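Jewelry table for the Zidthorpe swap — sort yours out now please

Quick one, the hall booking is confirmed, doors at 10 a.m., and we need jewelry. Last year the table was bare before lunch and people were still coming in at 2. So this month, go through the drawer. The dish by the sink. The coat pockets. All of it.

Easiest way is to tip the lot onto a tray on the bed, somewhere with decent light, and look at each piece before it goes in a bag. Anything with raised sides will do. A bedspread swallows small rings, ask me how I know.

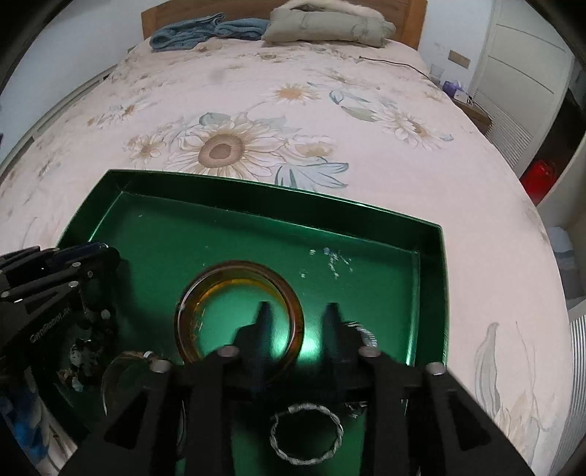 Bangles and beads on the green tray, first sort.

Three piles is plenty. Swap, mend, keep. If you cant decide it's a keep, put it back and stop fussing. Bangles go fast every year, any color, any size, so please dont hold back the plain ones. Beads too, even a single strand. Broken strands go in the mend pile and we restring them at the Bustamante Street room, Trorkuvum upstairs, same as before. Bring your own thread if you're picky about it, we only have the black and a bit of cream.

Chains are the pain. Lay them out flat and away from everything else, do up the clasp if there is one, then each one in its own little bag or twisted in tissue. Last year we had a knot the size of a walnut and it took two people most of the afternoon. Earrings in pairs on a bit of card, odd ones in the mend box.
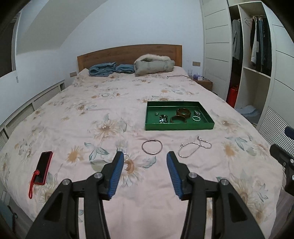
Does silver have to be polished before we bring it? Mine has gone pretty dull and I don't want to hand over something that looks dirty. That came in by email from Dritomel and the answer is no, a wipe with a soft cloth is fine. Please no dips or pastes on anything with stones or beads in it. If it's really black just put a note in the bag and we'll have a look at it.

Other bits:

We gave out 238 tokens last time and ran short, so there are 400 this time. One token per piece, bracelets sold as a set count as one. Limit is 6 pieces per person until noon, after that take what you like.

Drop off is at the Bustamante Street room, evenings, 5 to 7. Name on the bag. Please not loose in an envelope through the mail slot, we lost a ring that way in March and it may still be under the mat.

Still need two more folding mirrors and a lamp with a long cord — reply to this email if you have ether.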